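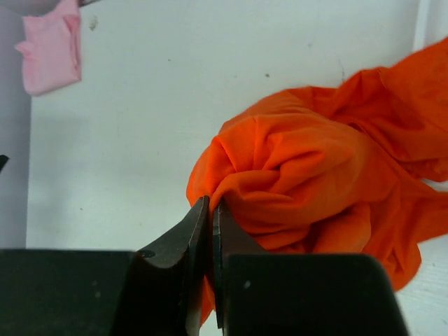 Inger Bergmann folds laundry for other people. Her business, Iltance, takes in washing from households in Wedberg and sends it back sorted and stacked, and on a normal day 282 pieces go across her table. Most of them are T-shirts and towels.

"People think the washing is the work," she says. "The machine does the washing. I spend my day on what comes out of it."

She started in February, in the back half of a former shoe repair shop on Nurkar Street. The first thing she bought was a table with a white top. She had been using a dark one at home and kept missing lint and loose threads.

Thin cloth takes her the longest. A bath towel has weight and lies where it is put, but a light shirt comes out of the basket in a knot, and pulling on the knot tends to tighten it.

"You pick it up in one place and let the rest hang," she says. "Then you look for a hem. Once I have a hem I can find the shoulders, and after that it's quick. If you grab it in the middle and shake, you get a bigger mess and you've hurt your wrist."

She keeps bright colors in their own basket, reds and oranges together, and washes them cold. One customer's new orange shirt went in with a load of pillowcases during her second week. She replaced the pillowcases and has kept the separate basket ever since.

Her price is by the bag, 35 dollars, folded. Ironing is extra and she would prefer not to do it. Her neighbor across the hall, a tailor named Trịnh, takes the dress shirts and anything with a torn seam.

Asked how she folds a T-shirt, Bergmann says she uses the same method her mother did: face down, sides in, sleeves back, then up from the bottom in thirds. She has tried the faster ways shown online and gone back.

"They work fine on a new shirt. A shirt that's been washed for five years isn't square anymore. You have to go by the seams."

She paid 800 dollars for a used dryer this spring and is saving for a second one. Until then, the last bags of the day go out at 6:30 in the evening, and she drives them herself.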